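Notas para la charla, Villanueva, 8 de julio de 2021

Saludar, dar las gracias a Deisy Paucar por la invitación (¡y por el café!) y entrar directo en el tema: el polvo. Yo antes limpiaba el taller cuando venía visita, y así me iba. Contar lo del cajón de Wilmer, que siempre arranca risas.

Pregunta al público: ¿quién ha pasado el dedo por una herramienta mate esta semana? Esperar manos. El plástico rugoso agarra las motitas y las guarda justo en los cantos, arriba, donde uno no mira.
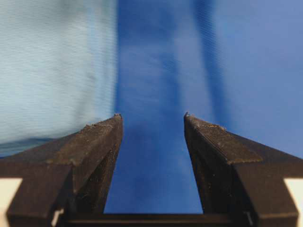

Y claro, le das con un trapo seco y lo que haces es pasearlo de un sitio a otro. Yo uso brocha suave primero, siempre de arriba abajo, y luego un paño apenas húmedo. Son 11 minutos al cerrar, hasta 17 si hemos lijado. Édgar Puma me discute lo del paño, dejar que lo cuente él desde su silla.

Si voy bien de tiempo, la anécdota de Broltovholm y la aspiradora prestada. Si no, saltármela y pasar a las preguntas. Ojo: devolverle el micrófono a Nuria antes de bajar.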